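Third evening with the Fomance trial and I've finally stopped fiddling with the settings menu. For anyone who missed it, it's a simulated arm and gripper you rent by the month, and I'm giving it until the end of November.

Started with the dice task. It comes with a mat and a few little dice, and you can write your own version too.

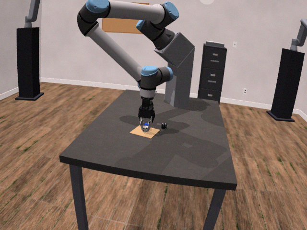 Do you need a real arm to use it?
Everything runs in the simulator, so a decent desktop will do. Mine took 11 minutes to install.

The bit I really like is swapping views! Tremura (what I used before) only gave me one angle, and I spent ages guessing how far off the fingers were. With this one I can hop to the gripper's own view whenever I like.
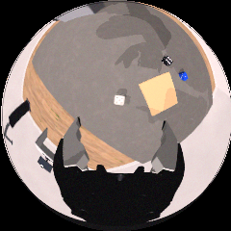
Gripper view, fingers open, white die nearest.

Grumbles so far: the manual is 37 pages and the index is hopeless. Also the shadows are lovely but they do make my poor fan howl, so I've turned them down for long runs (nearly 400 tries in one go last night, kettle on, feet up). 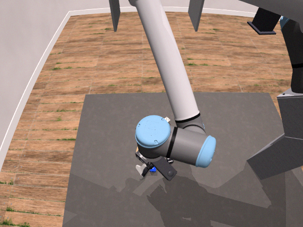
How much does it cost?
The basic plan is £20 a month, and the Zakurar add-on with extra rooms is charged separately.

Going to try the Bae script pack next, will post how I get on.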